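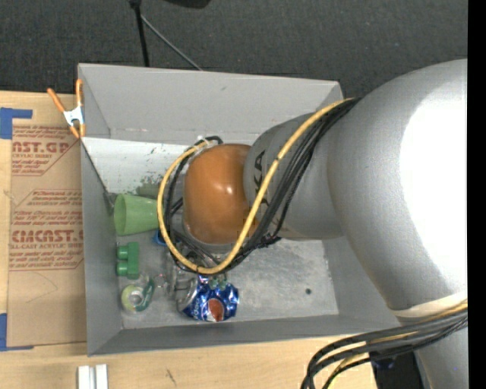
The planner had an opinion about the can, and by four in the afternoon Bereket Kahsay had stopped arguing with it.

The planner was called Pelel. It had been named by its previous author, who had left for a better job and taken the explanation with him. Pelel received a list of possible grasps, each with a score, and was supposed to choose the best one and work out how to get the arm there without hitting the bin. It did this very well for cups, for toy blocks and for tape. For crushed cans it would think for the full 3 seconds it was allowed and then return a path that began with a grand sweep upward, as if the arm had remembered something in the kitchen.

"Is it wrong?" asked Vilela from the other desk.

"It's legal," said Bereket. "No collisions. All the joints are inside their limits."

"Then it's right."

"It's right the way my uncle is right."

He opened the log. Attempt 121 had been filed as a success, with a confidence so high that he suspected the number of having been rounded by someone in sales. Attempt 122 had been filed as a success too, although the gripper had closed on nothing and carried it with great care to the drop point. He wrote "nothing, delivered" in the notes column and felt a little better.

The trouble was that a crushed can has no correct side. The perception code, which was Vilela's, looked at it and saw a cylinder that had been through something. It fitted a cylinder anyway. It fitted a slightly different cylinder in every cloud of points, and Pelel, being polite, replanned for each of them. By the time the arm was down at the bin the can had officially been in six places, one of them under the table.

"You could hold the estimate," Vilela said. "Freeze it once the wrist is low."

"I could if your estimate were any good when the wrist is low. You can't see the can then. You can see the wrist."

"I can see the wrist beautifully," said Vilela, who was proud of the wrist mask.

They worked without talking for a while. Perkov came in at five, because the demo for Cluma was in January and Perkov liked to stand near things that had dates on them. He watched the screen, where the arm was drawn in a cheerful green, and asked whether the delay was the robot thinking.

"In a sense," said Bereket.

"Can it think less?"

Bereket was about to explain the search tree. He had a good explanation of the search tree, with a part about mazes. Then he looked at the config file and saw that the smoothing pass ran after every replan and threw away the old path each time, so that Pelel started every thought from scratch, like a man walking back to his car to check the map.

He changed 2 lines. He kept the last path unless the new one was shorter by a decent margin, and he left "decent" as a number he would be ashamed of later.

On attempt 129 there was no grand sweep. The green arm on the screen went down in one dull, direct line, and the log said success. Bereket got up and went to look at the gripper himself before he believed it.

"Well?" said Vilela.

"It has the can."

"So it can think less," said Perkov, and went off to tell people he had fixed the planner.

Bereket saved the file. In the commit message he wrote "reduce thinking (Perkov)", and then he queued up the cup again, which up to now had never given anyone any trouble.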